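Fullodus Forum > Flat-pack and Self-assembly > Tables
Thread: Plesico white plastic table — leg sockets, fit and order of assembly
Started May 13, 2026

tolerance_stack
I have assembled 11 of the Plesico white plastic tables for a hall and have opinions on the order of work. The printed sheet has you stand the top on its long edge and fit the legs from the side. I don't recommend it. The top flexes along the unsupported edge and the corner socket goes slightly oval just as you are trying to get a round tube into it.

Turn the top face down on a covered bench and work from above. The raised rim makes a tray, so anything small you put down stays put. Legs go in vertically, push and quarter turn, with the body weight over the socket.

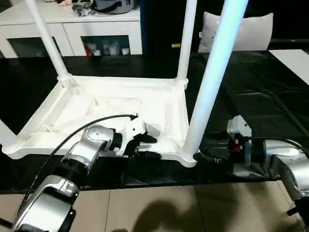
Reading time for this thread: 5 minutes

Points of detail on the method:

The legs splay outward when home. If a leg stands dead square to the top it isn't seated, whatever it felt like.

Fit diagonally opposite legs first, then the other pair. Fitting both legs on one short side first lets the far end lift when you lean on it.

Hold the rim with your free hand near the middle of the side you are working on. Holding the leg you have just fitted will work it loose again.

bench_hook
Agree with face down. Disagree with the diagonal order. I have done it both ways and the top lifts only if the bench is shorter than the table. On a bench of the proper length, going round clockwise is quicker and you don't lose track of which sockets have had their quarter turn.

What are you covering the bench with? I used an old blanket and the top came up with fluff in the texture, which needed a nylon brush to shift.

tolerance_stack
Black plastic sheeting, pulled flat. It wipes clean and any white swarf from the sockets shows up at once. The drawback is that it slides, so tape it under the bench edge or the whole job creeps away from you as you push.

On the clockwise order: fine if you are doing one. Over a batch I had two come back with a leg out, both done clockwise, both on the last corner. I accept that two is a small sample.

ridgeback_tools
Has anyone measured the sockets? The MacLeish version of this table looks identical but the tubes are a looser fit. I ended up with a turn of PTFE tape on each leg. Ugly but solid.

bench_hook
PTFE tape is a lubricant. You have made the push fit easier and the rotation easier, including the rotation that undoes it. If the socket is slack, masking tape is the better shim. One layer, trimmed flush.

ridgeback_tools
It has held since January with a sewing machine on it. I take the point about lubrication but the tape compresses and fills the gap, and the load on a leg is mostly axial anyway.

tolerance_stack
Mostly axial until someone drags the table, and people always drag the table.

The underside is worth inspecting before any leg goes in. The structural ribbing runs into the corners, and on some tops there is moulding flash where a rib meets the socket.

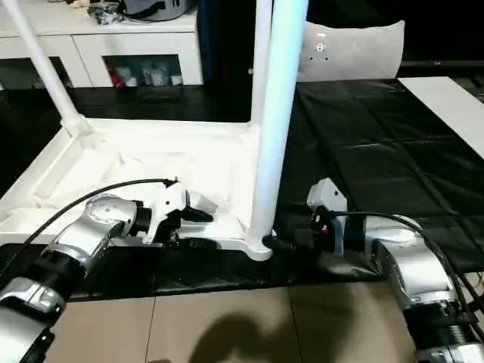
Take that off with a sharp knife held nearly flat. Don't use abrasive paper inside the socket, as it removes material evenly all round and leaves you with the slack fit described above. I found flash on 5 of the 11 tops, always at the mouth of the socket and never further in.

quarter_sawn
New to this thread. I have the Flurik kit, where the legs are plain white pipe pushed into separate fittings and there is a fabric piece as well. Same bench method?

bench_hook
Similar, but lay the fabric out first with the frame pieces on top of it. If you build the frame first you will be trying to thread cloth round a rigid shape, and it creases badly at the corners. Keep the pipes you haven't used parallel at one side of the bench and sort them by length before you begin.

tolerance_stack
I would dry-fit the frame once without the fabric. It adds 10 minutes and tells you whether any fitting is tight. Then take it apart and do as bench_hook says.

bench_hook
Every dry fit wears the joint a little. On push-fit pipe I assemble once and leave it alone. We are not going to agree on this.
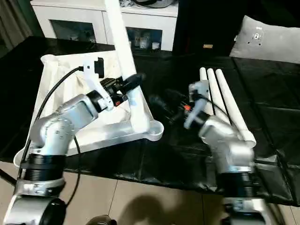 quarter_sawn
How do I get a pipe out of a fitting once it has been pushed fully home?

ridgeback_tools
Twist it while pulling, with a rubber glove for grip, and keep the pull in line with the pipe. If it won't move, warm the outside of the fitting with a cloth wrung out in hot water and try again. Don't lever it sideways. I split a hub that way and the replacement took 10 days to arrive.

quarter_sawn
Thanks. Warm cloth did it on the second attempt. I had two lengths swapped.

tolerance_stack
Mark the ends in pencil before you put it back together. It rubs off with a damp cloth afterwards.

bench_hook
Soft pencil. A hard one scores the pipe.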